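Open day at Nendgate, at last

22 July 2019

I have been meaning to go to the Nendgate open day for years and something always got in the way. This year I booked the Monday off, got the early bus from Fidham and was at the gate before it opened. The bus only goes as far as the Rirdale roundabout, so there is a walk at the end of it along a road with no pavement. If you go next time, get a lift.

Entry is free but you have to sign in and wear a sticker. They give you a sheet with the times of the demonstrations on it. Mine had two of the times crossed out in biro and new ones written in, and the new ones clashed, so I missed the one with the sorting belt. I did see the packing line, which was behind glass and very loud, and the welding cell, which was switched off.

The part I liked best was upstairs in the Haworth room, where they were showing the simulation work. There is no metal to look at in there, just desks and screens and a row of chairs borrowed from the canteen. The idea is that the robot practises inside a computer model of a room before anyone lets it near a real one. The woman giving the talk said they had logged 3,604 practice runs so far and hoped to have the next lot finished by October.

She had three views up on the big screen and went between them as she talked. One looked down over the whole robot with both arms out over a desk. The other two were close up behind a gripper, and I found those much harder to follow. You get two grey fingers and a great deal of green, and you have to work out for yourself what the green is. I never did. A man behind me asked the same thing and she said that was a fair question, and then someone's phone went off and we moved on.

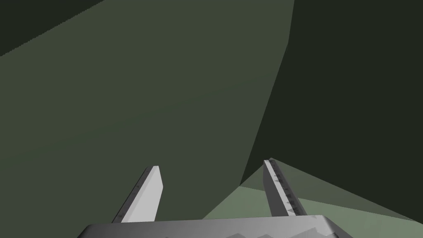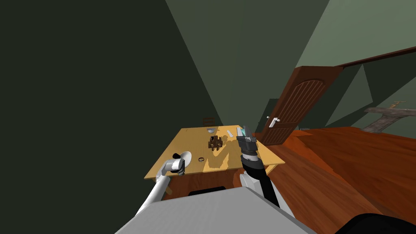
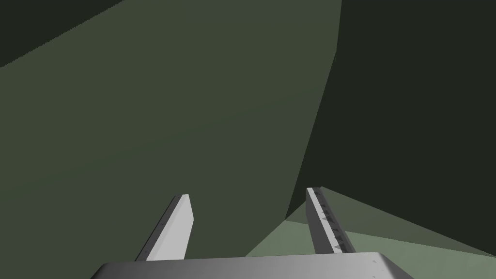
The simulated room at Nendgate. The middle one has both arms over the desk, the other two are gripper views.

I had expected it to look more like a film. The shapes are plain and the shading is flat, at least in the close-up views, and the walls in the wide one are a green I would not have in my house. The floor is very shiny. She said the looks were well down their list of things to fix, and what they mostly argue about is how objects behave when they are picked up.

One thing I had not thought about before is how little the robot has to go on. From the wide view I could pick out the desk, the door and the chair behind without trying. From the gripper I could not have told you what sort of room I was in. I asked whether it uses all the views together and she said yes in this set-up, though they had tried it with fewer. I should have asked how that went, but there was a queue forming for the next talk and they needed the seats.

The talk was meant to last 20 minutes and ran over. After that I had a cheese roll and a tea in the yard, where it was too hot to sit for long. The programme said they get up to 3,000 people over the day. It did not feel like that upstairs – there were 13 chairs in the Haworth room and a couple of them stayed free – but the car park was full when I left and they were sending people round to the field.

I walked back to Rirdale and just missed a bus, so I had plenty of time to read the leaflets. There is one about evening classes in basic programming which I have kept. The rest went in the recycling.

Next year I will go for the sorting belt first and check the times at the desk before I go anywhere else.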